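# Cloth folding

Cloth folding is the job of turning a soft, floppy piece of fabric into a flat shape that stacks. I've been writing up household chores for a while now, and I've put this one off because everybody thinks they already know it! (I thought so too.)

The surface matters more than people expect. A hard tabletop lets the fabric slide, so you can square up the corners with a light tug. 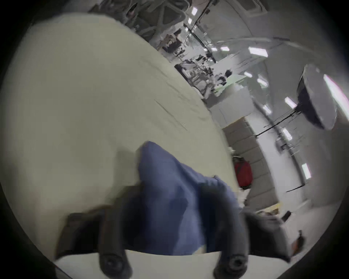

Softer surfaces grip a bit, and creases hide in them. My old housemate Mortimer Ferreira swore by the bed anyway – less bending, he said, and more room for the big stuff.

## Starting from a bunch

Most folding begins with a crumpled heap, and the first step is finding an edge. Lift it, let the rest drop, then find the next corner along.

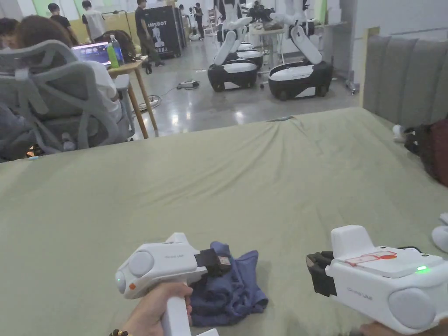 Once you've got 2 corners in hand, the rest goes quickly. Lay the piece down, smooth from the middle outward, and bring one side over to meet the other. T-shirts get the sleeves tucked back first.

## Common folds

- **Half fold:** edge to edge, good for dishcloths.
- **Netik fold:** my family's name for thirds one way and then a half the other. It fits a narrow shelf really well.
- **Roll:** fold lengthwise, then roll it up tight for a suitcase.

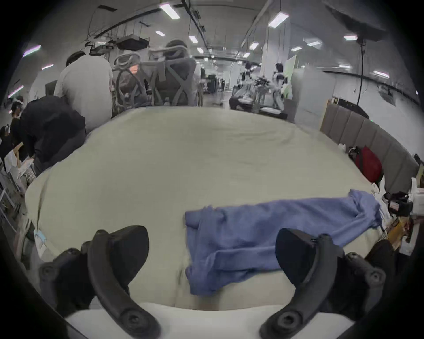

Thin cotton takes a crease easily, while stretchy knits creep back open if you leave them half done. I go over those again with the flat of my hand, and I keep the stack low so it doesn't lean.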